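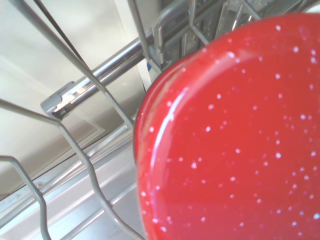 Keeping your legal papers straight at home

I spent years as a legal secretary before I gave it up, and people still ask me how to keep wills, deeds and solicitor's letters in some sort of order. So these are my household tips, for what they're worth!

Get one box file for each matter. I like the Trurar ones with the spring clip, though any will do. Write the solicitor's reference on the spine in pencil, then put the same reference on every letter you send - you'd be amazed how much faster you get an answer.

Never staple anything to an original will, and don't use a paper clip either. A mark left by one can set people wondering whether a page has gone missing, and then you're into statements and extra fees. A plain card envelope is best, kept flat. 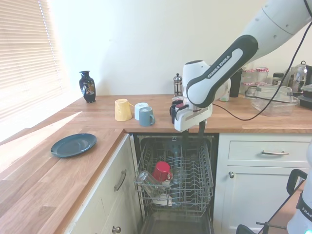
Before you sign a tenancy agreement or a deed, read it through somewhere bright and away from the telly. I do mine in the kitchen, standing up, with a cup of tea well out of reach. A wooden worktop by a window with slatted blinds, like the one in the photo, would suit me nicely, as you can tilt the slats until the glare comes off the paper. Go through it with a ruler under each line (slow, I know) and put a pencil cross by anything you'd want explained.

Phone calls next. Keep a notebook by the phone and jot down the date, who you spoke to and what they promised. When we had our boundary muddle in Plusarside, my scribbles saved us a 525 pound bill for work we'd never asked for, and I've been smug about it ever since.

Old bills and quotes can be shredded after 6 years in our house, but I hang on to anything about the property itself for as long as we live there. I have a big sort-out every June, with the radio on and a packet of biscuits.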